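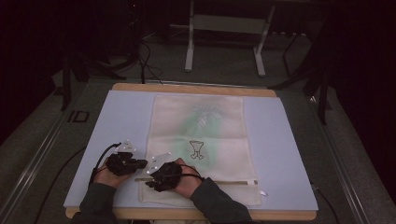 Bakville shoppers will pay 10 cents for a paper bag starting in May, after the town council voted to end a free supply that most residents had assumed was a law of nature.

The measure passed 05/08/2020 with one vote against. It covers grocery stores, pharmacies and the hardware store on Wallin Street, whose owner, Marwan Kanaan, asked whether a sack of nails counts as a bag. The council promised to get back to him.

Cloth bags brought from home remain free, provided shoppers remember to bring them. A town survey drew 342 replies, and most people who answered said they owned plenty of cloth bags. Asked where the bags were at that moment, the most common answer was "in the car," followed by "in the other car."

"I have one from every bank, book fair and dentist in the county," said Rhona Cruickshank, who spoke in favor of the charge and left the meeting carrying her papers in her arms.

Council member Obaidul Kodikara cast the lone no vote. He said he had nothing against cloth but objected to the sign stores must post, which runs to a page and a half.

The town has set aside $3026 for printing the signs. Stores that fail to put one up face a fine of $100, payable at the clerk's office in Fliltdale while the Bakville office is being painted.

The charge begins three weeks after the vote. Produce bags are exempt.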